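Category: Meetings and Minutes / Parks Board / Regular Session

JUMTHORPE PARKS BOARD
Minutes of the Regular Meeting held August 29, 2021

Presiding: Darlene Lachance, Chair
Recording: Neville Kettle, Clerk to the Board

1. Call to Order

The Chair called the meeting to order and confirmed that a quorum was present. Apologies were received from the member for the east ward. The agenda was adopted with one change, by which the item on the bandstand canopy was moved to follow the report on drainage.

2. Minutes of the Previous Meeting

The minutes of the previous meeting were reviewed. A member noted that the item on path lighting should read "Hebden Street entrance" and not "Hebden Avenue entrance." The Clerk was directed to make the correction. The minutes were approved as corrected.

3. Matters Arising

3.1 Gate at the Hebden Street entrance. The replacement latch has been fitted. The gate still drags on the paving when opened fully and the grounds crew has been asked to rehang it.

3.2 Dog waste stations. The Clerk reported that the order was placed in two parts at the request of the supplier. The first part has arrived and is in storage at the yard. Members asked that the station nearest the pond be installed first, as that is where most of the complaints come from.

3.3 Letter from residents of the north side. The Board had before it a letter asking that the lower lawn be left unmown until the end of the summer. The Chair observed that the mowing plan had been approved in February after public notice, and that any change would need to go through the same process. A reply is to be sent thanking the residents and explaining how to submit a request for next year.

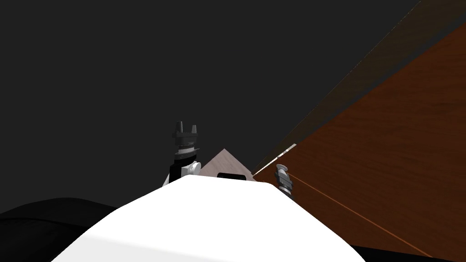
3.4 Parking on the grass verge. Signs have been put up along the verge and compliance has improved on weekday evenings. On event days it has not. It was agreed that the Clerk would write to the holders of event permits before their next dates, and that the condition about parking would be printed on the front page of the permit and no longer on the back.

4. Drainage at the Lower Lawn

The grounds superintendent presented the findings of the drainage survey. Water stands on the western part of the lawn after moderate rain and drains slowly toward the old culvert. The culvert is sound but partly filled with silt. The superintendent offered a choice between clearing the culvert alone and clearing it together with a new shallow channel along the path.

A quotation of $3,760 had been obtained for the combined work. Clearing the culvert alone was quoted at $3,000. Members discussed whether the smaller job would be enough to get through the winter. The superintendent's view was that it would help but would have to be repeated, and that the channel could be cut while the equipment was already on site.

A member asked whether the channel would present a hazard to people using wheelchairs or strollers. The superintendent replied that it would be dished and grassed, and would not cross the path at any point. The member asked that this be written into the work order – and the Board agreed.

Moved, seconded and carried: That the combined work be approved at the quoted price of $3,760, subject to the wording on the path being included in the work order.

5. Reports

5.1 Correspondence. The Clerk laid before the Board a request from the Terau Choral Society to hold an open rehearsal at the bandstand. The request was approved on the usual terms, with amplified sound to end at the posted hour.

5.2 Repairs fund. The balance of the small repairs fund stood at $721 after payment for the bench slats. No member wished to raise a question.

5.3 Trees. The two limes by the south gate have been inspected. Dead wood is to be removed from the nearer tree. The other needs no work at present and will be looked at again next year.
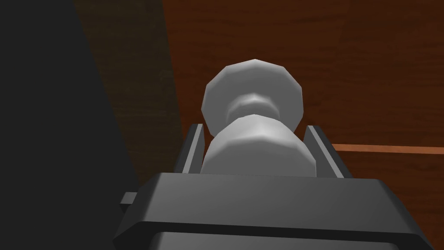 Jumthorpe Department of Parks and Public Grounds

5.4 Game tables. The grounds superintendent reported that the painted boards on the outdoor game tables are worn and that players have begun bringing cloth boards of their own. Repainting can be done by the crew when dry weather allows. A member asked whether the tables might be turned to face away from the road. They are set in concrete and the Board did not pursue the point.

5.5 Rest rooms. The hours posted on the door do not match the hours given on the Department's website. The website is correct. The sign is to be replaced.

6. Bandstand Canopy

The Chair reminded members that the present canopy has been patched several times and that its fabric can no longer be sewn reliably along the seams. Fernus Awning and Frame, the firm that supplied it, has advised replacement. The firm has asked the Board to settle the general form before it prepares drawings.

Members spoke in favor of a simpler shape than the present one. The scalloped border collects leaves and is slow to clean, and the striped fabric has faded unevenly on the side facing the pond.

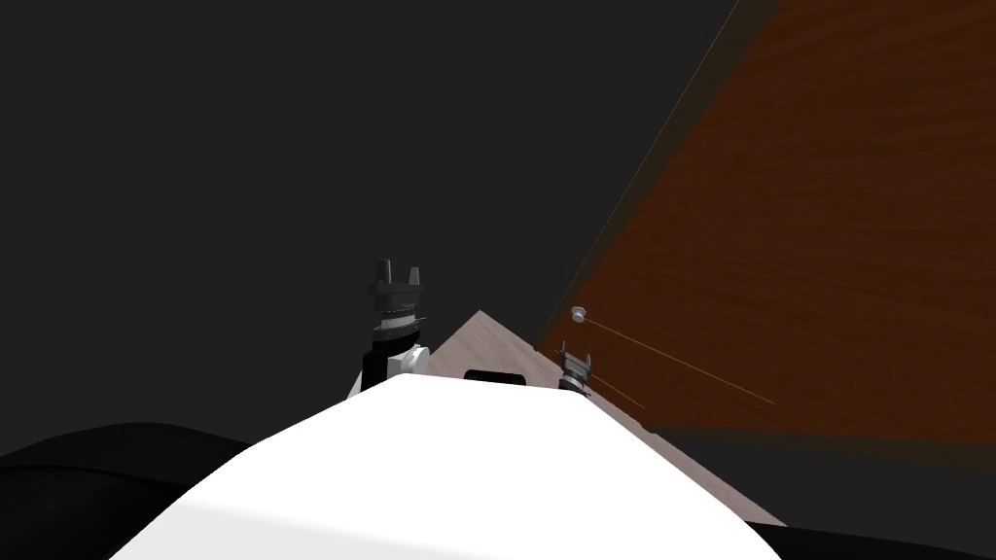

The Board then considered the outline and color of the new canopy. Several members preferred a pitched form with a ridge, which sheds snow well, while others thought it would look heavy beside the low roof of the pavilion. After discussion the Chair suggested a smooth white dome with its edge in a gentle arc, highest near the middle, much like the rounded white casing shown on this page, and with black used only low down at either side as it is there. This found general support. One member asked that it be recorded that white will show dirt, and that the cost of washing should be stated in the firm's proposal.

Moved, seconded and carried: That Fernus Awning and Frame be asked to prepare drawings for a plain domed canopy in white, with a separate price for yearly washing.

7. Public Comment

A resident of Hebden Street asked when the path lights would be switched to the later setting. The superintendent undertook to check the timer. A second speaker thanked the crew for the condition of the rose beds and asked whether cuttings could be made available. The Board has no policy on cuttings – the Clerk will find out what neighboring towns allow and report back.

8. Other Business

The key to the notice board at the south gate has been mislaid. A new lock is to be fitted and a spare key kept at the Department's front desk.

9. Adjournment

There being no further business, the Chair declared the meeting adjourned.

Respectfully submitted,
Neville Kettle
Clerk to the Board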